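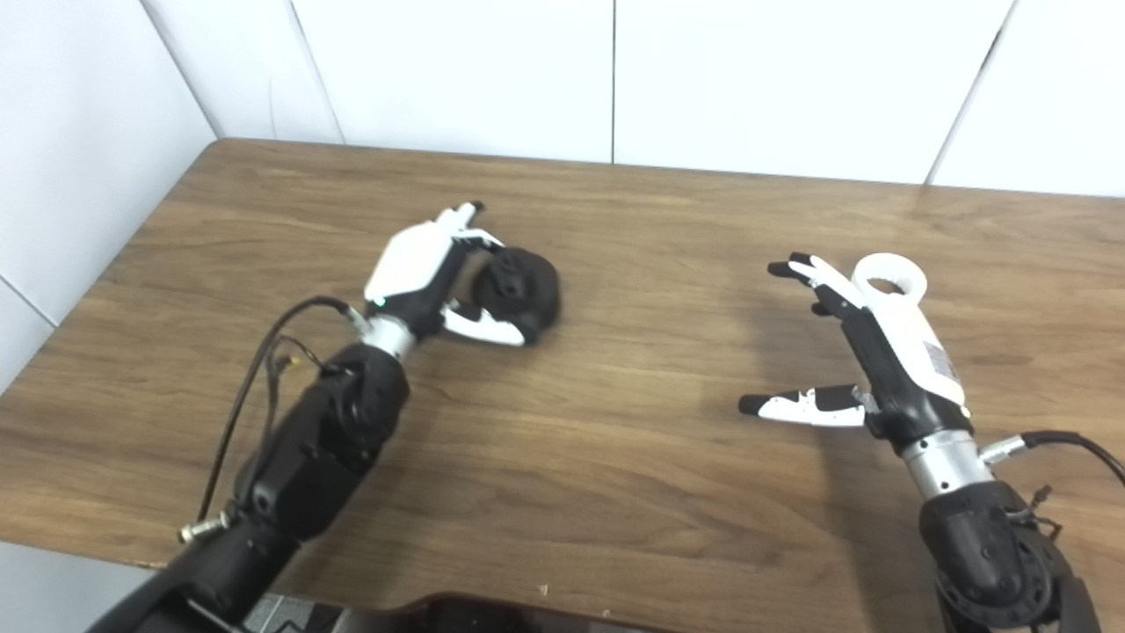 Zitside opens orders for Kallus two-handed tabletop kit

Mon 14 October -- Zitside today opened orders for Kallus, a two-arm robot kit for labs, colleges and small workshops that want to study handling work at a table. The kit comes with a left and a right arm, a five-fingered hand for each, cabling, a control unit and a one-year software license.

Kallus is meant for jobs where the parts are soft or unevenly shaped and a simple two-jaw gripper tends to drop or crush them. Each hand can be run on its own or paired with the other, and grip force is set finger by finger in the software. Users can record a motion once, edit it and play it back on either side.

"Most of the people who called us had a table, a small budget and a pile of odd-shaped parts," said Ihor Kravchuk, product manager at Zitside. "They wanted two hands that would arrive ready to bolt down. We spent a lot of our time on the fingers and the cables, as those were the things customers complained about."

A trial version went out in August to Grajales, a repair training workshop, where it logged 338 hours of use. Following that trial, Zitside changed the cable connectors on both arms and rewrote the setup guide -- the first draft assumed too much.

The first production run is 300 kits. Orders placed from the first run ship with a spare set of fingertip pads. Replacement hands are sold separately, left or right, and can be fitted with the hex keys supplied.

Kallus is sold directly by Zitside and through its distributor, Bamodeo, which will also handle repairs and returns. Leasing starts at $1,458 a month, with training billed separately.

Press contact: Ihor Kravchuk, Zitside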